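The Open Bottle

My sister-in-law believed in Wandwood Cordial the way other people believe in real estate. She had bought 60 bottles of it, direct from the Dovari catalog, and she was now down to the ones in my garage and the ones in hers.

"It settles you," she said on the phone.

"Settles what?"

"You. Generally."

I said I would try it. I said this because she had driven up from Rorngate with the crate in her back seat and I had let it sit since spring, and because I was tired of hearing how her knees had been before. Her knees had been fine before. I had seen them go up a ladder.

The leaflet that came in the crate was eight pages long. It said to remove the cap and leave the bottle standing until the cordial had "met the room." It said to use a glass with a stem, so that the hand would not interfere. It did not say with what. On the last page there was a testimonial from a person in Urquhart who had not slept in 1071 nights and now slept like a plank. I did the division. That was nearly three years. I thought that somebody who had been awake for three years might not be the one to keep the tally.

Still, I cleared off the two tables I keep pushed together against the back wall, and I got out a glass.

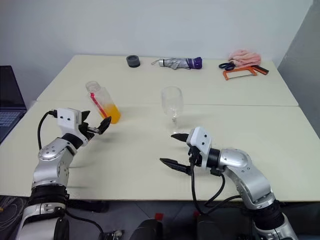 4 min read

The stuff was orange, or yellow, depending on how much you wanted to like it. There was less of it in the bottle than I had expected at that price. With the cap off and the empty glass a little way over, the whole business looked like the start of a magic trick, and I have never cared for those either. They always ask you to check the sleeve, and by then it isn't in the sleeve.

I gave it ten minutes to meet the room. The room is a pale wall and a seam down the middle of the tables where crumbs go. I can't say they hit it off.

The phone rang.

"Well?" she said.

"I haven't poured it."

"You have to be open to it."

"The bottle's open. One of us should be enough."

She was quiet, and I could hear her kitchen radio, and then a cupboard. I pictured her shelf. I pictured the Dovari invoice too, which she had shown me once by accident, with 1273 dollars at the bottom and her careful little check mark next to it.

"Did it really help your knees?" I asked.

"I told you it did."

"I know you told me."

"I like having it in the evening," she said finally. "I get the good glass out. I sit down."

That was the first claim anyone had made for it that I was inclined to accept. I pulled the chair over and told her to hold on while I poured.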